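Moving a Small Shop Off an Old Website

When Hsiu-ying Ko took over the website for Wallbridge, a store that sells lamp parts and repair kits, it had 1,000 product pages and no search box. Customers got around by clicking through 42 categories, several of them nearly identical.

The old site ran on Tovar, a content system the store had used from the start. It still worked, but every price change meant opening a page, editing the text and saving it again. Ko wanted prices kept in one table and pulled into the pages from there.

She tested two replacements, Sturkier and Trastico. Sturkier had the better editor. Trastico could import the old pages with their web addresses intact – and that settled it, as most of the store's visitors come in through old links on repair forums. 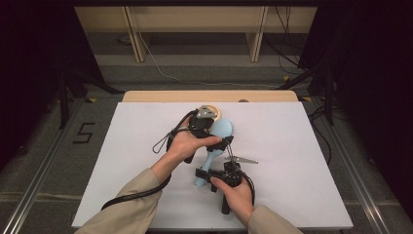

The import itself ran overnight. Cleaning up took until October. Descriptions had been pasted in from supplier catalogs over the years, and many carried stray formatting that broke the new layout on phones. Ko fixed the best sellers by hand and wrote a short script for the rest.

The category list is much shorter now, and the search box sits at the top of every page. Redirects from the retired category pages are still in place, and Ko checks the error log each morning before the store opens.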